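Importing contacts into Okell

Okell keeps your contacts, deals and email history in one account. If you already have a contact list in another program, bring it in with a CSV file before you invite the rest of your team.

Before you start

You need an Okell login with the Manager role. Each file can hold up to 2000 contacts — split longer lists into separate files.

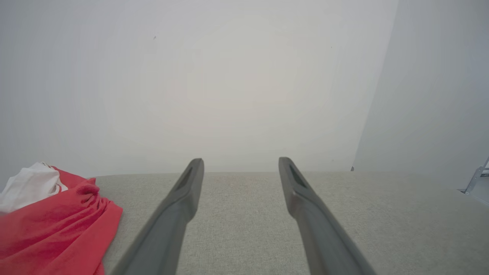

Save the file with column names in the first row. Okell reads those names and tries to match them to its own fields.

1. Open Settings and choose Contacts, then Import.

2. Select your file and wait for the preview. It shows the first five rows. 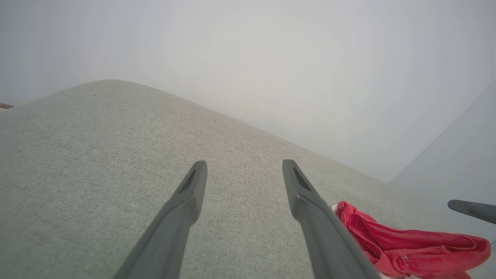 Can I import contacts that have no email address?
They will import as long as they have a phone number, but they can't be added to email campaigns.

3. Check each column match. To leave a column out, set it to Skip.

4. Choose what happens to duplicates. Update overwrites the old record, and Keep leaves it alone.

Caution: Update can't be undone. Export a backup first.

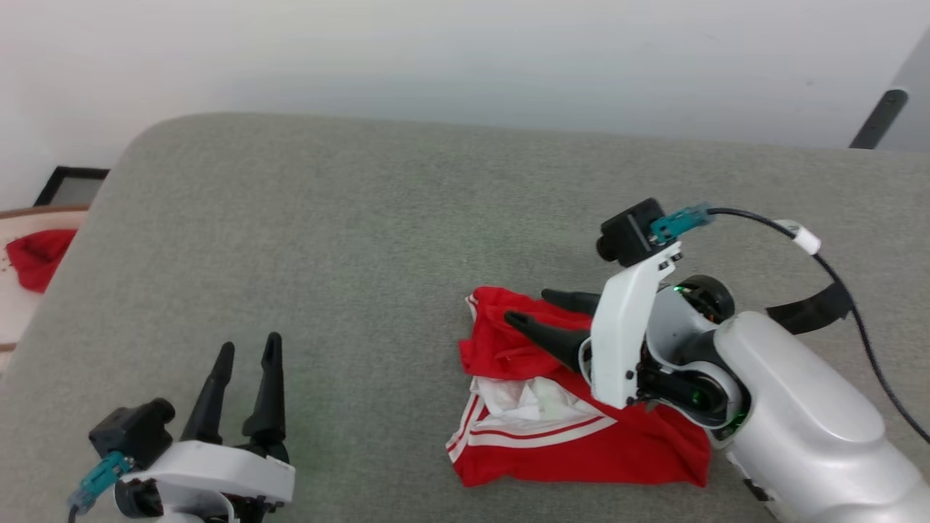
5. Click Start Import. You can close the window while it runs.

Note: Tags are separated by semicolons. A comma inside a tag will split it into two columns.

When the import is done, Okell sends a summary to your inbox. Rows that failed are listed in an attached file with the reason next to each one. Fix those rows and import that file by itself.

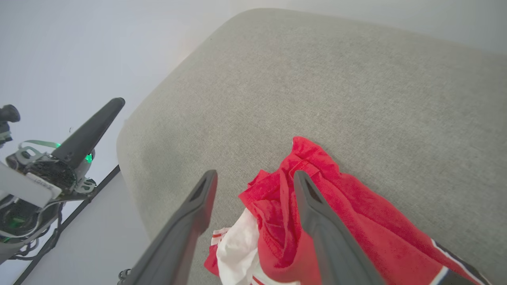 Gray cushion with red garment

If the summary doesn't arrive, look under Settings, Import History. Error 1688 means the file wasn't saved as UTF-8.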